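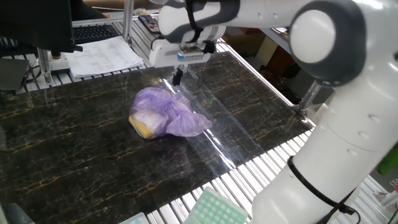
图3-1 机械臂与平行夹爪,台面上为袋装物抓取对象

第三讲 柔性包装抓取:Skoltimen 抓取套件的使用与评估

一、本讲范围

前两讲讨论的对象都是刚性件,外形固定,抓取点可以事先算好。本讲换成薄塑料袋。袋子每次放下的形状都不一样,袋内物品会移动,半透明的薄膜又让深度相机读数不稳定。课程使用的是 Fitbridge 提供的 Skoltimen 套件,包括夹爪控制模块、示教软件和一套评分脚本,机械臂由实验室自备。

请先读完讲义再预约机时。预约在课程页面上提交,每组每次一个时段,迟到不顺延。

二、为什么选塑料袋

仓储分拣里,软包装的比例逐年上升,而多数夹爪的说明书仍以纸箱和瓶罐为例。评估一套产品时,只看说明书里的成功率没有太大意义,要看它在形状不确定的对象上怎样失败。常见的失败有以下几种:

1. 夹住薄膜但没有夹住袋口收拢处,提起时薄膜被拉长,袋体仍留在台面。
2. 夹爪下降过深,指尖顶到袋内硬物,触发力保护。
3. 提起后袋内物品滑向一侧,重心偏移,放置位置超差。
4. 反光台面造成点云空洞,抓取点被估计到袋体之外。

第四种情况与光照关系很大。深色亮面台板在顶灯下会出现长条反光,标定时应当记录灯光状态,之后不要再改动。

三、套件参数与设置

示教软件的默认下降速度偏快,本课统一改为每秒 9 毫米(仅指接触前的最后一段)。接近段速度不作要求。夹持力分为三档,薄膜类对象从最低档开始试。

评分脚本需要不少于 142 次有效抓取才会输出完整报告,次数不足时只给出原始日志。每次抓取的控制周期数上限设为 800,超过即判为超时。这两个数值写在配置文件里,不要自行修改,否则各组结果无法比较。

袋口朝向是本次实验的主要变量。每组按实验表依次摆放:袋口朝夹爪、背对夹爪、侧向、向上收拢。向上收拢的袋子最容易抓,请放在最后做,以免前面的参数被它带偏。 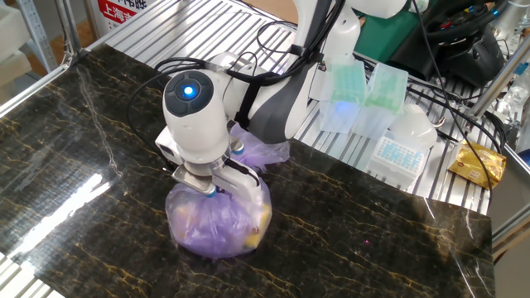
Hugo Marchal 对这一条有不同看法:他认为应当先做袋口向上的情形,让学生确认夹爪和标定都没有问题,再进入困难的朝向,否则一旦失败,分不清是参数不对还是硬件没调好。他还提到,Skoltimen 的力保护在最低档时反应偏慢,建议先空载测试一遍。

这个意见有道理。折中的做法是先用袋口向上的摆放做一轮检查,不计入成绩,检查通过后再按实验表进行。空载测试列为必做项,结果写进报告第一页。

四、与其他方案的比较

Deschamps 的吸盘方案在平整的包装袋上速度更快,换成松散的袋子后漏气严重,吸附常常中断。Prarncombe 的三指夹爪包络性较好,但占用空间大,对象挨得近时容易碰到旁边的袋子。Skoltimen 的两指结构简单,更换指垫方便,弱点在于对抓取点估计的依赖较重。去年 12 月的对比实验共记录了超过 400 次抓取,原始日志放在课程共享目录,写报告时可以引用,引用时注明对象类型和夹持力档位。

五、作业

每组提交一份报告,内容包括:空载测试记录;四种朝向各自的成功率和失败类型统计;任选一种失败类型,说明可能的原因并提出一项改动;改动前后的对比数据。

报告不需要介绍套件背景,也不需要粘贴全部日志。失败案例须附日志编号。对套件本身的意见单独写一段,下一讲开头会集中讨论。

下一讲预习:力控制与滑移检测,参考资料见课程页面第四单元。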